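Ticket 231: Eraser grasp offset, wrist view, both arms
Product: Jedalex Perception + Jedalex Planner
Site: Stiddale, bench cell
Opened: 9/13/24
Priority: Normal (I asked for High)
Status: Reopened

Original report

Since the update, the grasp point for the whiteboard eraser comes back shifted toward the board. The offset is 14 mm in the base frame and it is always in the same direction. Confidence on the detection is 98 percent, which tells me how much the confidence is worth.

The release notes say the update "improves localization of small objects near high-contrast borders." The board has a thick black edge and the eraser has a black felt base. If the mask is picking up one as part of the other, that is the exact case the notes claim to have improved. I would like someone to look at that before I am asked to redo hand-eye calibration again.

Steps to reproduce:
1. Start the cell with the stock config.
2. Put the eraser down near the board, any orientation.
3. Run detect_once from the wrist camera.
4. Compare the returned pose with one taught by hand.

Expected: pose inside the tolerance on the data sheet.
Result: pose off toward the board edge, no warning in the log.

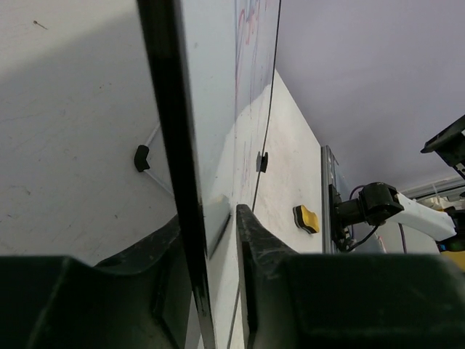 Lợi Tiêu
Controls Software, Stiddale

Adding to the report. I tried the suggestions in the knowledge base article, in order.

Recalibrated hand-eye. Residual went down a little, offset stayed where it was. A calibration error should move with the wrist. I rotated the wrist and it did not.

Changed exposure, fixed and auto. No difference I could measure.

Set min_mask_area higher. The eraser was still found. The thin black line across the board was now also found, and labeled "tool, handle." So raising a threshold gave me more objects. I would be interested to hear how.

Rolled back perception only and left the planner on the new version. Offset gone. I put the new version back and the offset came back with it. I repeated that to be sure.

Seems clear enough to me, but the ticket was moved to "Needs customer action" an hour later, so I may have a different idea of clear.

Reply, Jedalex Support

Thank you for the detail. We were not able to reproduce this on our reference setup. In most cases a constant offset comes from fingertip geometry. Please confirm that the gripper model in your config matches your hardware, and that nothing is blocking the camera. We also see planner timeouts in your log that may be related. Please raise plan_timeout to 200 ms and retest.
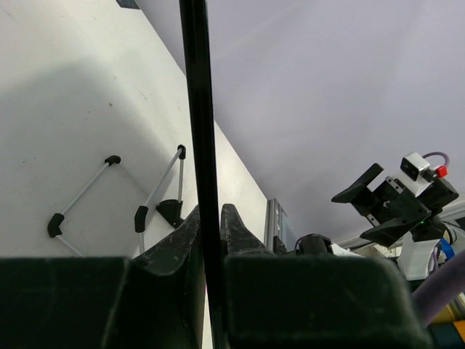 Lợi Tiêu

Gripper model matches. I checked the file against the one Bodness shipped with the fingers, and the values are the same down to the last digit.

I raised plan_timeout to 200 ms. The timeouts are gone from the log and the offset is unchanged. I don't see how it could have been otherwise, as detect_once doesn't call the planner. Whoever wrote the reply may want to check the call graph.

On blocking: the fingers are always in the wrist view. They are supposed to be masked out with the gripper model you just asked me to verify. I dumped the self-mask and it fits the outer blocks well and the tips badly. With a slender rod standing between the fingertips in view, the mask grows up along the rod and takes it as part of the hand. Black next to black, again. My guess is the same border step runs in both places, once for the self-mask and once for the object, and in both it joins dark regions that happen to touch in the image.

Second thing, and I only noticed it because I had the overlay up. When the other arm's gripper is in view, the planner adds it as a static obstacle from perception even though its joint states are already being published. So it exists twice. The two copies don't agree on where the jaws are, and the planner keeps clear of both. That could explain the timeouts better than a short timeout does. I'll open a separate ticket if you prefer, but please don't close this one as a duplicate of it.

I asked Phùng to run the same check on the other wrist camera without telling him which version was loaded. He got the offset on the new one and no offset on the old one.

Reply, Jedalex Support

We appreciate the follow-up. Engineering has asked for a capture with the eraser well clear of the board and with no other arm in view. They also note that worn fingertips can change edge response and recommend replacing them before further testing.

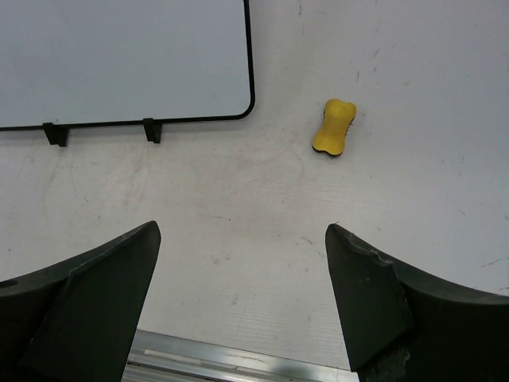

Retest with the eraser clear of the board

Same version, same config, eraser off on its own to the right of the board with white surface between them. Fingers open, other gripper out of view.

Offset: none worth reporting. Pose is inside tolerance.

Right finger has a chipped section near the tip, and yes, it is on the list to be swapped. It was on the gripper for this run as well as for the bad ones, so I am not going to hold the ticket up waiting for parts from Bodness. If the chip were the cause, I would expect it to matter here too.

What I'm asking for:

- Tell me which step joins dark regions, and whether it can be turned off by parameter.
- Correct the line in the release notes, or send me the test set it was based on.
- Confirm or deny the double obstacle.
- Take "Needs customer action" off this ticket.

Until then the cell stays on the old perception build. I've pinned it in the launch file with this ticket number in the comment, and auto-update is off.

Status changed: Needs customer action -> With engineering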